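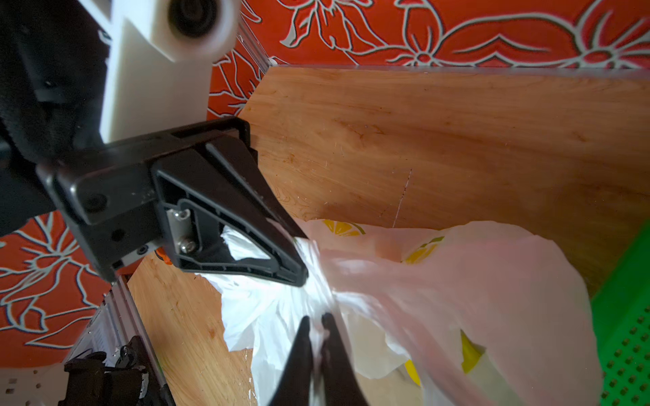
*Bag sorting, Ustley. White bag and the lemon-slice one.*

**Ustley carrier bag reuse, progress to end July**

Orsolya, quick one before the van goes at 4.

- Bags in so far: 2424. Target was 1000 by now so well ahead, mostly thanks to the Zapata shop putting a second bin by the tills.
- Sorting slower than we'd like. Thin white ones cling together and crumple, take ages to flatten. Printed ones are bigger and easier to fold.
- Folded and bundled in 100s. Bundles going to the Jiritz food bank and the Purnemine market stalls. Both want more, Jiritz would take double.
- Torn ones kept seperate for the recycler. No collection date yet, chasing.

Spend: under budget on transport, over on storage boxes (lids kept splitting, had to buy the better sort). Receipts to follow, Jhair Chávez has them.

Problems: smell. Some bags come in with food still in them. New sign on the bins asking people to shake them out, to early to say if it helps.

Next: second sorting table, leaflet for the school, count again end of August. Could we move the leftover transport money to storage? Need a yes or no by then please.

J. Chávez away first half of August, ring the office instead.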